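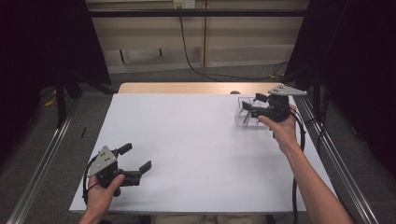
WORKSTATION CHECKS / Hand-held gripper benches

Ellow site, Gostden building. Walked through Jan 15, 2021. Comments are mine, so blame me for the rambling.

1. Cables clear of feet and knees
Needs work. The gripper cables drop over both sides of the table and there's more cord on the carpet behind. I'd like covers on the floor runs before March, please!

2. Table stable, rails either side not in the way
OK. I gave it a good lean and it stayed put. Watch your shins on the rails (I didn't).

3. Grip and wrist comfort
Watch this one. People used to pack pens by hand for the Rajan orders, 400 a shift, and now they do the same job holding a pair of grippers so the Stestetine line can learn it. It's slower, and it's harder on the thumbs than anyone expected. Two people told me they miss just picking things up. Breaks are set at 4 a shift and I want them taken, all of them.

4. Small items kept on the work surface
OK. Pens are light, but they roll, and a pen underfoot is a nasty slip. Pick up strays before you start a new round.
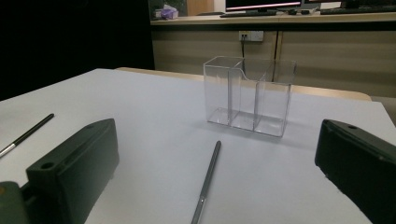
Item 4: pens and clear organizer on the white tabletop.

5. Organizer edges
Run a finger along the rims at the start of shift. Chips or cracks, bin it and grab another from stores. Clear plastic is hard to see in dull light too, so go easy reaching past it.

6. Lighting
Needs work. Feels dim to me. My meter read 188 lux at the bench and our own target is 300. Lamp request is in.

7. Staff told what the recordings are for
Partly. Day crew had the talk, evening crew hadn't. Folks are asking if they're training their own replacement, and that deserves a proper answer from a manager, on paper. I've left this one open.

Re-check: March, same benches, items 1, 3, 6 and 7.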